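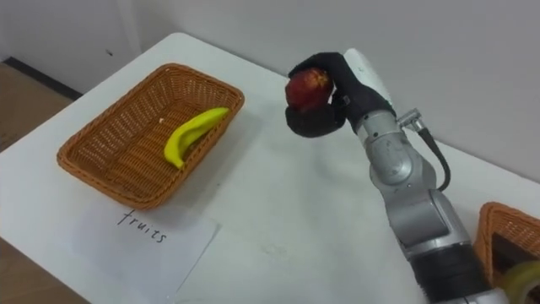

Posted Fri 20 September by Birdie Ostrowski

Nalline says its fruit basket liner will keep produce fresh "days longer." It's a gray felt mat that you cut to fit and lay in the bottom of whatever basket you already own. A pack of 4 costs $36. I paid for mine, and I went in doubtful.

The idea is that felt lets air move under the fruit and soaks up moisture. Fine. So does a folded dish towel, and I own plenty of those.
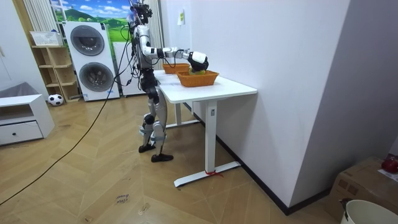
A woven basket on a white table.

I ran the liner in one basket and a towel in another from June on, buying the same fruit for both. Bananas spotted on the same day, every time. Peaches bruised a little less on the felt -- I'll give it that. Limes didn't care either way.

My neighbor Hala Soliman swears by hers, but she also eats her fruit faster than I do.
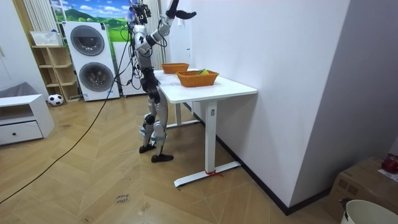 Kitchen & Storage

Cleaning is the weak spot. The label says hand wash only, and one squashed plum left a stain that two washes haven't moved. The cut edges have started to fray too. Nalline has a 30 day return window, and mine closed before the fraying began.

If you bruise a lot of peaches, maybe. I'm going back to the towel. Two stars.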